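Teleoperation operators, part-time — Preluven data collection, Gratotwood

Gratotwood is hiring two operators to record demonstrations for Preluven, a grasping policy trained on human-guided examples. The current set holds 551 accepted episodes. A further 119 were rejected at review, mostly for hesitation before contact or for a grip changed halfway through a lift.

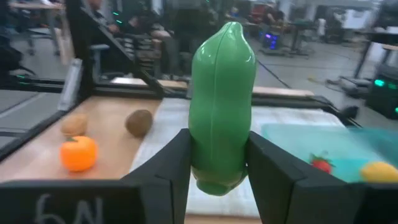

Operators drive the arms through a full pick and place, then label the episode before starting the next. Toy produce is used throughout the first task set. Long items should be held upright between the two fingers, as with the green vegetable, and kept clear of anything already in the teal tray. Start positions are changed between episodes according to a printed sheet. Please do not tidy the table beyond what the sheet asks for — the policy needs untidy starts.

Shifts last four hours, with a break after every second block. Training takes place on a Friday and is paid at the full rate.
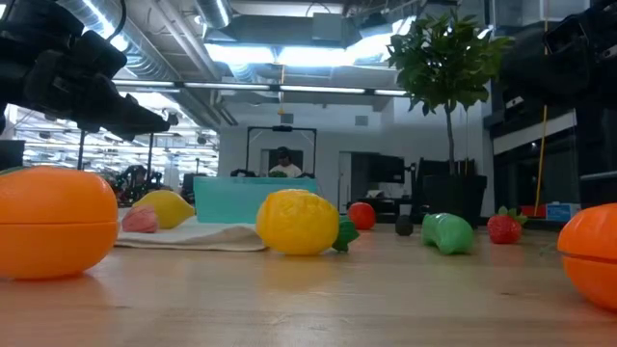

Applicants need steady hands, normal or corrected colour vision and the patience to repeat a short task many times. Experience with robots is not required. Written English must be good enough for short fault notes, e.g. "slipped at lift, regrasped". Left-handed applicants are welcome; the Dirner controllers can be set up either way.

The post runs from January at our Haugland site. Send a CV and a short note on your availability to Marit Hedlund, data collection lead. Shortlisted applicants will be asked to complete a trial block of 2 hours, also paid.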